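The Dakach Arm

By Kenna Skinner

The arm was called Dakach because that was what it said on the box the motors came in, and by the time anyone thought of a better name it was already on the whiteboard.

It lived on the long bench at the Plildale Street workshop, between the drill press and the sink, and it belonged to Prarard and Dalgleish in the way a dog belongs to a divorced couple. Prarard had built the gripper. Dalgleish had written everything that told the gripper what to do. Each of them believed the other half was the problem.

"It's drifting," said Dalgleish.

"It's going where you send it."

"I'm sending it to the drive cage. It's going to the power supply."

"Then maybe it knows something."

They had been at this since spring. The goal, written on the whiteboard in Prarard's capitals, was TAKE APART ONE (1) COMPUTER. Underneath, in smaller letters, Dalgleish had added "and put it back," and underneath that a third hand had written "why." It stayed up there all summer.

The computer was an old Dell that Prarard had bought at a school surplus sale. It had cost him 10 dollars and it still had a sticker of a frog inside the lid, which he had peeled off and put on his own lunchbox. They had the side panel off and the whole thing open on the table with the cables swept to one side. For a week the arm had done nothing but approach it. It would come up slowly, think, and back away again, like a man at a buffet who has spotted his ex-wife by the shrimp.

"Run it again," said Prarard.

Dalgleish ran it again. There were 2080 lines in the control script, and he claimed to know every one of them personally. Prarard had once deleted a line to see what would happen. What happened was that the arm put a dent in the paper towel dispenser, and they didn't speak until lunch.

The motors whined. The elbow came around. The gripper rose toward the open case at the speed of a bank line, and both men leaned in, which they had agreed in writing not to do.

"Little to the right," Prarard told it.

"It can't hear you."

"Little to the right, sweetheart."

The fingertip went in past the power supply, crept along the bracket, and stopped with its pad against the metal, just where the bracket met the white plastic.
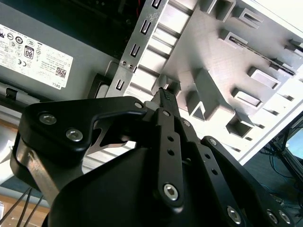
Dakach at the drive cage, attempt 1161.

Neither of them breathed much.

"Is that contact?" said Prarard.

Dalgleish looked at the laptop. "That's contact."

"Good contact?"

"It's contact. It doesn't come in flavors."

Prarard walked to the end of the table and crouched until his knees complained. He had cut those plates himself, on a Saturday-sized hangover, and had drilled one set of holes twice. He had put ridges on the pad after the smooth one kept slipping off everything, including a tennis ball and a volunteer's sleeve. Now the ridges were up against something with an actual part number, and he felt his throat do something he would later blame on the soldering.

"Now what?" he said.

"Now it finds the latch."

"Where's the latch?"

Dalgleish scrolled. He scrolled for quite a while. He had a way of going quiet that Prarard had learned to dread, a sort of polite hum, like a refrigerator deciding whether to quit.

"You did put in the latch," said Prarard.

"I put in a place for the latch."

"A place."

"There's a comment. It says 'latch goes here.'"

Prarard stayed down by the table. From there he could see the whole length of the finger, every hex screw he had tightened and backed off and tightened again – almost 400 evenings, if you believed his wife – and at the far end of all of it, the pad, resting on the bracket with great confidence and no instructions.

"It looks happy," he said at last.

"It's waiting for input."

"Well, it looks happy waiting."

Dalgleish pulled his stool over and sat. He opened the script to the comment and put the cursor after it and typed nothing. Outside, somebody was trying to back a trailer into the lot and getting a lot of advice.

"You want coffee?" said Prarard.

"Is it the same coffee as this morning?"

"It's the same pot."

"Then yes," said Dalgleish, and began to type.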